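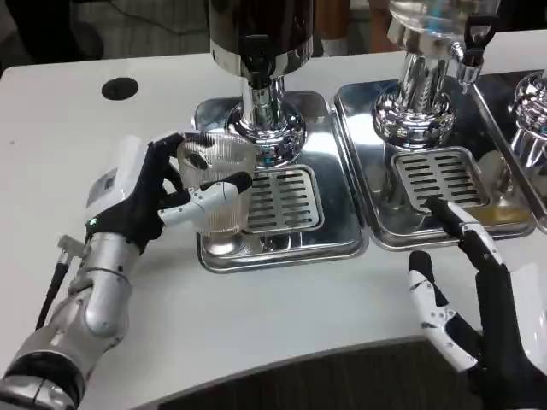
4. Daily Use and Care of the Drink Dispensers

The Grosel countertop range is shipped from Brungate with the columns already bolted to their trays, so the part you were dreading has been done for you. What remains is pouring, wiping and remembering to do both. Give the dispensers a flat table and leave some room in front of the trays for people to put things down, because they will. A clear ribbed plastic cup is a good choice for self-service: it shows how much is in it, and the ridges give the fingers something to hold. Keep the cup over the slotted grate for the whole pour. The grate is there for the drips and has no other ambitions.

Search this manual Enter keyword Go

4.1 Serving a drink

1. Check that the grate is seated flat in the tray. A rocking grate tips cups.
2. Hold the cup under the spout, just clear of the grate.
3. Open the tap slowly. Opening it fast gets you the same drink, partly on your sleeve.
4. Close the tap before the cup is full. Count on a last dribble.
5. Wait for the dribble, then take the cup away.

NOTE: For 200 ml servings, mark one cup and keep it beside the dispenser. Guests at our Sisville test counter poured whatever they liked, and so will yours.

4.2 Cleaning the drip tray

1. Lift out the grate and rinse it under warm water.
2. Empty the tray. Juice and tea leave a yellowish-brown film that likes the front corners, so start there.
3. Wipe with a soft cloth and a little dish soap.
4. Dry the steel at once. Polished steel shows every water spot, and every fingerprint after that.
5. Put the grate back with the slots toward the front.

CAUTION: Do not use steel wool. Remo Valentini in our service department has a shelf of trays cleaned this way and will not be replacing yours for free.

CAUTION: Never carry a filled dispenser by its tap.

After every 500 servings, check the tap seal for wear. Spare seals come in bags of 20.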